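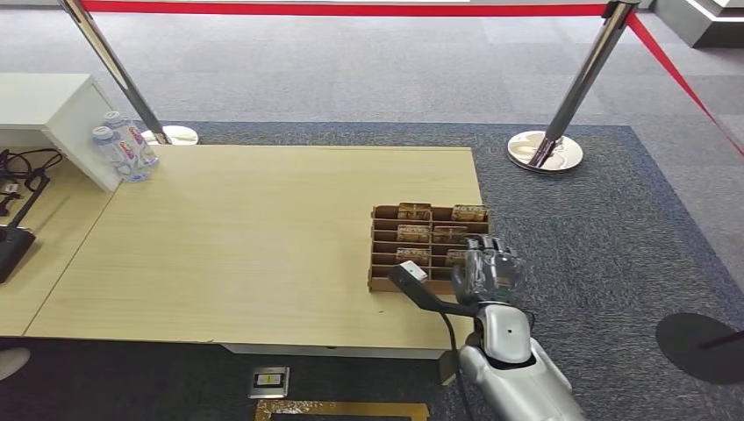

prundska-slotpick

Version 0.9. Control and perception stack for picking small boxed items out of divider trays with a multi-fingered hand. Developed by the Prundcombe manipulation team. Maintainers: Loan Trình (perception), Cletus Baptiste (control), Keisha Van Dusen (planning and data tools).

Status

Used internally on one arm type. The interfaces under slotpick/core are stable. Everything under slotpick/experimental changes without notice, and the config format there is not versioned.

Modules

tray_model – fits a grid of compartments to the head camera view. Takes a tray file with row and column counts, wall thickness and wall height. Cardboard slats bow, so walls are fitted as separate segments and are allowed to lean up to 9 degrees.

occupancy – labels each compartment as full, empty or unknown. A compartment hidden by the hand stays unknown until the arm moves away. Do not map unknown to empty downstream. The planner did this through version 0.7 and skipped items.

grasp_plan – ranks full compartments by finger clearance and returns a pregrasp pose, a closing direction and a lift height. Neighboring packages count as obstacles. Walls count as soft obstacles with a contact cost.

hand_ctl – joint-level finger control at 300 Hz. Position mode during approach, current-limited mode after first contact.

wrist_view – reads the wrist camera, masks the hand and estimates the pose of whatever is left between the fingers.

replay – steps through a logged episode offline with the same message timing as the live system.

Install

Python 3.10 or newer. Build the native controller first, then install the package:

make hand_ctl
pip install -e .
slotpick check

The check command opens both cameras, reads all finger encoders and exits. It does not enable motors. If it reports a stale encoder, power cycle the hand and run it again before changing anything in the config.

Configuration

Site settings go in config/site.yaml. The required keys are arm_address, hand_side, head_cam, wrist_cam, tray_file and table_height. Units are meters and radians except where the key ends in _deg. There is no default for table_height. Measure it from the arm base frame and not from the floor.

Accessories fixed next to the hand have to be added to config/attachments.yaml as capsules or boxes. The collision checker only knows what is in that file. Cables are not modeled; set cable_margin instead.

Hand mask

The wrist camera sees a lot of the hand, and some parts sit close enough to be badly out of focus. The mask is rendered from the joint angles and then widened by mask_grow pixels. Near parts need a larger value than far ones, so mask_grow accepts a pair (near, far).
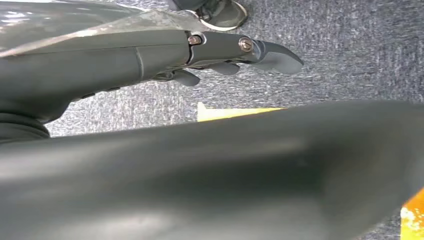 Clear plastic film is a separate problem. It is not in the hand model, it moves, and its highlights saturate. With mask_film: true the module drops saturated regions connected to the rendered hand outline. This costs some usable pixels near the knuckles, and on a glossy package it can remove part of the wrapper. Leave it off when the hand is bare.

Floor texture also matters when the hand is turned away from the table. Patterned carpet gives plenty of stable features, and wrist_view will happily track them. Set min_depth_gate so that a pose is only reported when the candidate lies inside the finger volume.

Data

The regression set has 792 episodes, recorded by Gwendolyn Kincaid and Mavis Nguyen-Tran. Each episode folder holds:

head.mp4
wrist.mp4
joints.csv
events.json
tray.yaml

Camera clocks are synced to the arm controller at episode start and drift after that. replay corrects for it with the offsets in events.json. Other tools have to apply the offsets themselves.

Occupancy labels cover the first and last head frame only. Another 2,000 wrist frames have hand-drawn masks, stored under masks/ as single-channel PNG files. Mask value 1 is hand, 2 is film, 3 is held item, 0 is everything else. People at the edge of a view, usually shoes, are labeled 0.

Known issues

Trays placed close to a table edge can lose their front row in the fit. Raise edge_band as a workaround.

Two identical packages in adjacent compartments are sometimes merged by occupancy when the wall between them is lower than the items.

grasp_plan does not check the reverse path. If the lift fails, hand_ctl opens the fingers in place and stops.

The controller logs a timing warning on the first cycle after enable. Harmless, fix pending in 0.10.

Reporting bugs

Attach joints.csv, events.json and the output of slotpick version. Perception bugs also need both videos, uncut.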